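Noltside Community Rooms
Shared table and snack area: monthly check, July

Mark each line OK, Fix or N/A. Comments go under the line they belong to.

1. Table stable, no rocking when leaned on. OK
Comment: Feet adjusted last month and still level.

2. Tabletop free of chips, splits and sharp edges. OK

3. Tabletop clean. FIX
Comment: Teal-green marks on the light grey top, paint or marker. Try warm soapy water first, then the Vamau surface cleaner on a damp cloth. No scourers, they dull the finish. If colour is still there after two goes, log it under job 538 with the other table repairs.

4. Craft supplies put away before food comes out. FIX
Comment: Put the reminder card back up beside the sink. Paint and markers live in the Hegyi cupboard, bottom shelf, lids on.

5. Food containers closed or binned. FIX
Comment: Green chip canister lying on its side on the table, open. Canisters with a metal rim get checked for rough edges before anyone puts a hand in. Clear plastic pieces go in the bin if they are cracked.
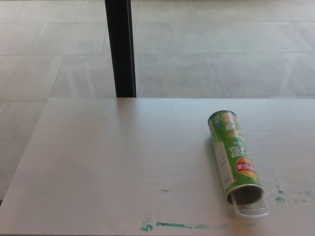

6. Allergen information available. FIX
Comment: Snacks stay in their original packet so the ingredients panel can be read. If the panel is in a language the person on duty can't read, keep the item off the shared table until someone has checked it. The allergy sheet in the folder is the old version, replace it.

7. Bins emptied, liners fitted. OK
Comment: Lostetti liners, 32 left in the box. Reorder at ten.

8. Floor dry and clear for one metre around the table. OK

9. Power leads off the walkway. OK

10. Fire extinguisher tag current. OK
Comment: Tag number 2662.

11. First aid kit stocked. FIX
Comment: Short on small adhesive dressings and blue food-handling plasters.

Items 3 and 5 to be done before the afternoon group at 3:30. Items 4, 6 and 11 can wait until the next check. Leave the signed sheet in the tray by the office door.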